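Plulach for kids: Which fingers fold best?
May 29, 2022

Grab a shirt. Fold it. Easy, right? Not for a robot! Cloth is floppy and never lands the same way twice. So before a robot tries, people try first, with grippers they hold in thier hands. 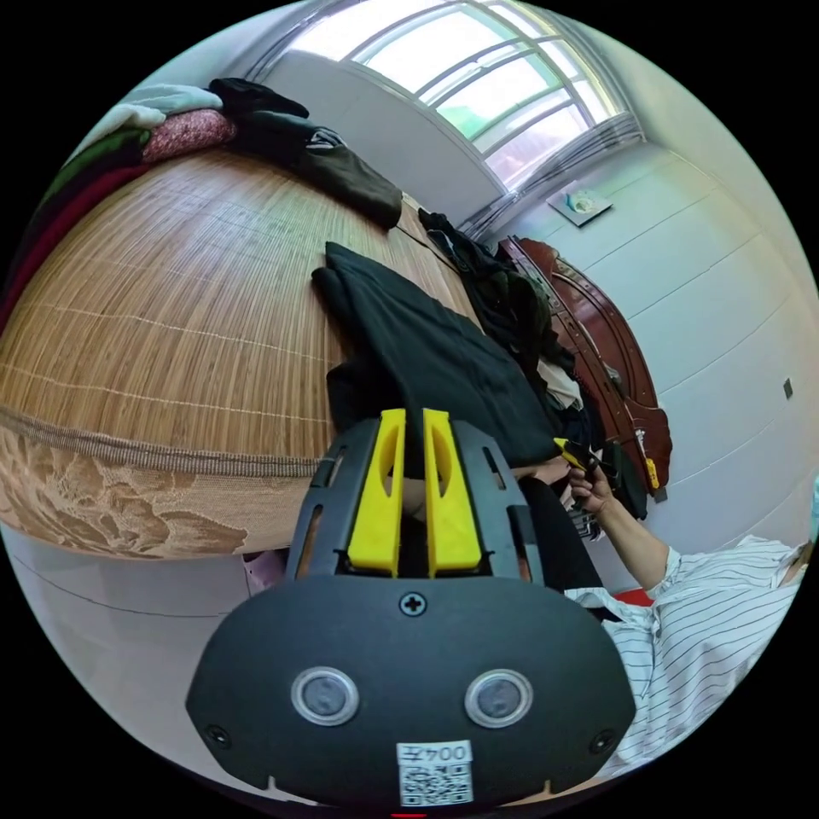 Yellow fingers, black clothes, one bed to work on.

A gripper is like a hand with just 2 fingers. No thumb, no pinky. We wanted to compare two ways of using it. Way one: pinch the very edge of the cloth. Way two: grab a big bunch. Edge pinching is slow. You have to line up the tips, close them, then pull a little.

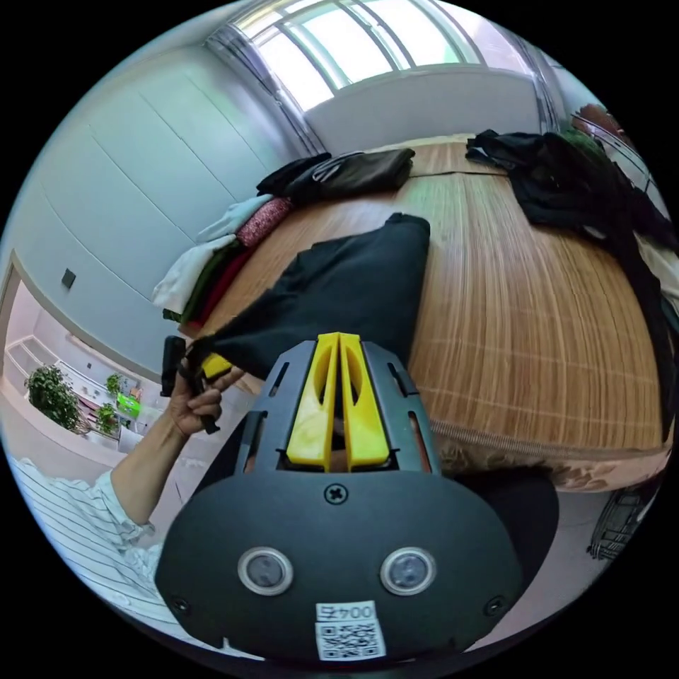 Pull too hard and the cloth slips out. Too soft and nothing moves. Try it at home with two clothespins and a sock, you'll see what we mean.

Bunch grabbing is quicker. Holds tight too! But then you get wrinkles, lots of them, and the sleeves hide inside.
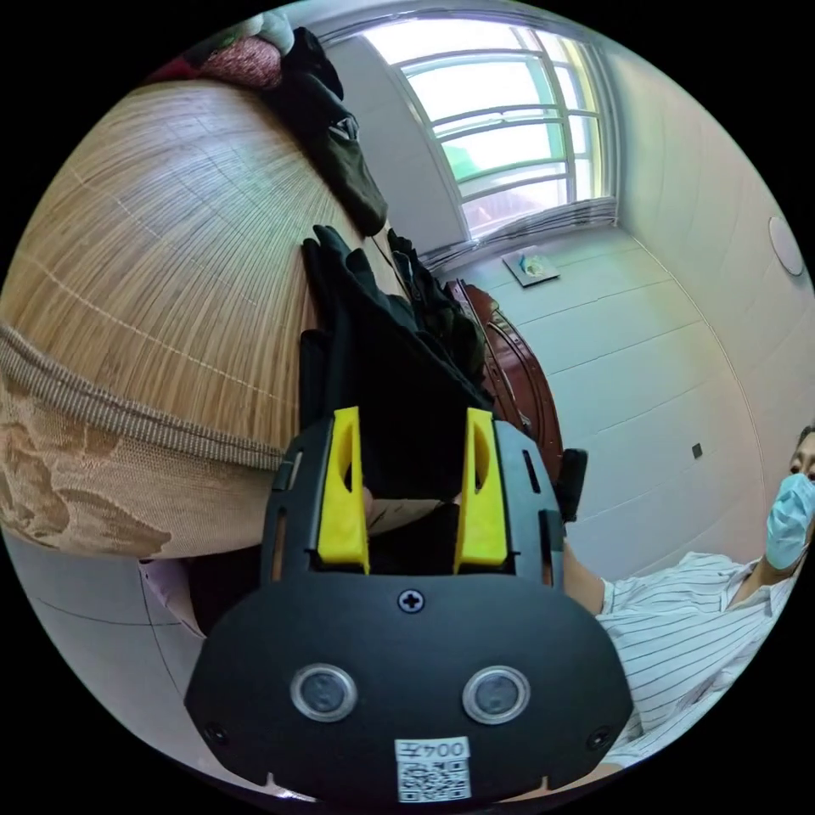

Plulach Kids Desk

In April we did 19 practice folds each way. Edge pinching won for neat corners. Bunch grabbing won for moving stuff out of the way fast. So a good robot needs to know both, and when to swich. 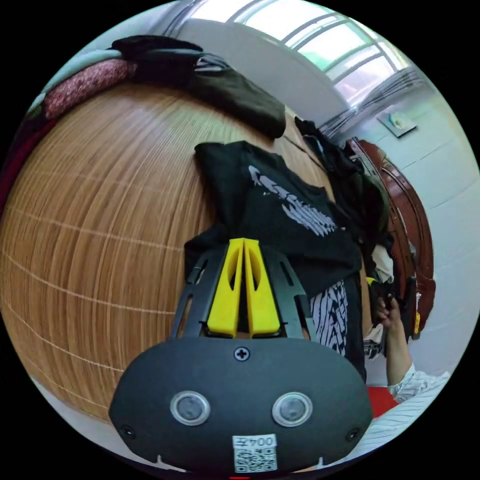 A black T-shirt with big white lettering.

Next up: towels. Big ones.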